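Speaker notes – packing cell grip fault
Lindsay Fairweather, Kallari site, operations briefing
Allow 15 minutes, with questions held to the end

Opening

Thank the Hinds team for the invitation. State the purpose plainly: to report on the grip fault in the packing cell at Kallari, what was found, and what has been changed. No one was hurt. The fault is nevertheless recorded as a safety matter, and it should be spoken of in those terms throughout.

Background (keep short)

The cell puts soft goods into cardboard boxes and closes the lids. It runs on the Olix controller. One operator works beside the table and may reach in only when the arm is in its hold state. Most of the room will know this. Do not spend more than a minute on it.

What happened

On the Sunday shift the arm stopped halfway through folding a lid. The controller showed hold. The operator reached across to straighten the box, as the work instruction allows. The gripper then closed a second time, without a command from the panel. The operator had already drawn back and pressed the stop button.

Pause here. Make clear that the operator followed the instruction as written. The instruction was wrong.

What the log showed

Over the previous month the log held 84 grip retries. All but 2 took place while the arm was moving, where a retry is expected. The other two took place in hold. The first of these was not noticed at the time, and the daily report did not separate the two kinds.

The cause was a retry timer. When the gripper lost its reading on a lid edge, the timer started and was not cancelled by the change to hold. It could run for up to 30 seconds before the fingers closed again. Thin card gives a weak reading, and a lid with a creased front strip gives a weaker one – this is why the fault appeared on lids and was never seen on the pouches themselves.

If asked about grip force: it was within the set limit. Do not offer this as reassurance. A hand should not have been exposed to any movement in hold.

What has been changed

Hold now cancels every timer in the gripper program. Julus supplied the change and it was tested on site before the cell was released.

Reaching in now requires the stop button to be pressed first. The hold lamp alone is no longer accepted as a sign that the arm is safe.

Retries in hold are reported on their own line and sent to the shift lead the same day.

Still open

The older lid program has not been reviewed. It remains locked until that work is complete. The training sheet is still being rewritten – say so if asked, and give no date.

Closing

Ask each site to check its own hold settings before the next shift begins. Leave the last slide up during questions.

Last slide

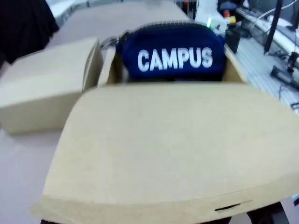 Packing work at the table: navy pouch in an open box, lid flap folded down.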